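Why do clothes go crinkly? I used to think creases were just bad luck, but cloth has a kind of memory! Cotton is made of teeny threads, and if they get squashed for long enough they stay bent.

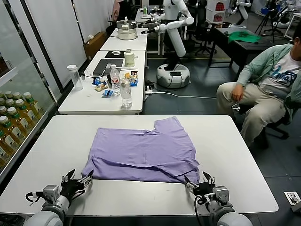 Folding is squashing on purpose, so the bends go where you want them. Start with the sleeves, tucking them behind the back. Look at the purple shirt's lower right edge – it's a bit rumpled, with a loose flap. Smooth a flap like that with your palm before the next fold. 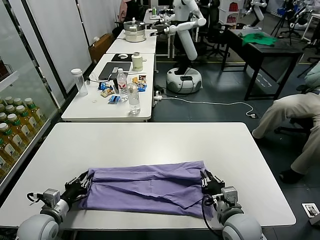
Zilach, 24 January 2021

Now make your rectangle smaller. I fold mine in 3, then pop it in the drawer standing up. Have a go with a tea towel first!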